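Grenoleck arm: build gallery

Grenoleck is a small tabletop arm being built in a shared workshop, on a bench by the back wall. Work started in April. The aim is modest: pick up a cup from a kitchen table and stand it upright on a shelf. The frame and joints came together first, then the wiring, then the gripper, and the gripper has taken more evenings than the rest combined.

Parts came from three places. The servos are Kendau units, bought used. The controller board is a Nernance. The base plate was cut from scrap on the workshop's own saw and weighs 900 grams, enough to stop the arm from tipping at full reach.

The wrist camera

The camera sits just behind the fingers and looks down at whatever they are about to close on. It was moved twice. At the first position the fingers filled too much of the picture, and at the second the cable rubbed on the wrist joint. The third bracket is printed in one piece and held with two screws.

The gripper now has pointed black fingers, which fit between cups better than the old flat ones did.

Cups on the patterned cloth

Wrist camera view, with the red mug on its side and the tip of one finger coming up from below. The leafy print on the tablecloth and the shine inside the mug make this a harder setup than the bare bench — the glaze throws back small white spots that can be mistaken for an edge.
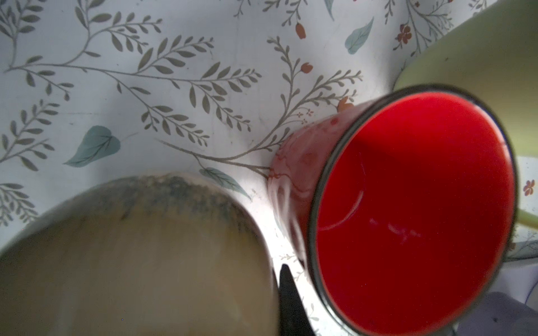

Numbers so far

The log holds 2,232 saved frames from the wrist camera. Of those, 669 have the mug opening marked by hand. The rest are waiting. Marking is slow, and a mug lying down takes longer than one standing up.

The software folder is called Ndung'u. It has the camera settings, the joint limits and the grip routine, 132 lines in all for that last part.

Still to do

Softer pads for the fingertips. A longer cable for the elbow. A cover for the board — dust from the saw gets everywhere.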